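Progress report, August
Suture demonstrations by remote control
To: Hina Satti
From: Teun De Graaf

Summary

We planned 3,000 teleoperated demonstrations by the end of this period and we have them. I would not read much into that. The count was the easy part of the proposal, and it says little about whether a policy trained on it can place a stitch.

What we trust

Sidra Dogar reviewed 300 episodes by hand. Her labels for grasp, pull and release are consistent enough to train on. Episodes under 10 seconds were dropped, mostly aborted starts.

What we doubt

Most of the set comes from one operator, Cameron Baxter, and the first policy seems to copy his habits, including a pause before closing the jaws. The Kokanik console also adds a delay we have not measured properly. Asif Malik thinks it is harmless. I have asked him for numbers.

The wrist view is another worry. With the jaws open, the tissue on the left can wash out to near white, and stitches on the far side blur into dark smudges. Thread is easier to make out near the incision.
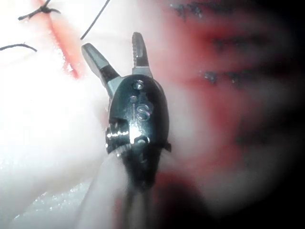
Next period

1. Bring in a second operator before collecting anything more.
2. Measure the console delay.
3. Lower the light and repeat 7 of the worst episodes.

We are not asking for more money until item 2 is done.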